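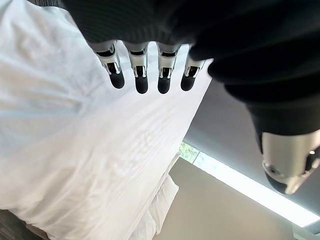 *White bedding, seen from above the bed.*

The Zollell Housing Office has opened its spring linen exchange. Residents of Cesar Hall may trade worn sheets and duvet covers through the end of April.

**2/4** The exchange desk has 200 sets in stock. Each household may receive one set. Please bring laundered items only, folded and tied.

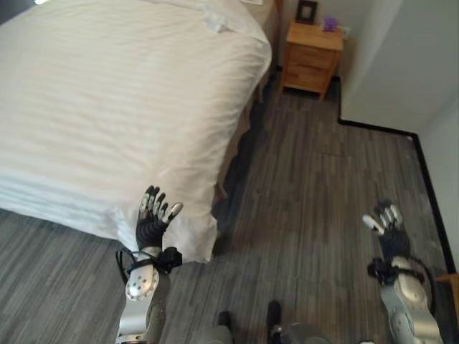
*Bed with a white duvet and a small two-drawer nightstand.*

**3/4** More than 40 residents asked about duvet sizes. Twin and full covers are available now. Queen covers will arrive from Skatell in 15 days.

**4/4** Items that cannot be reused will go to the Nguyen-Tran textile recycling program. The desk closes at 4 p.m.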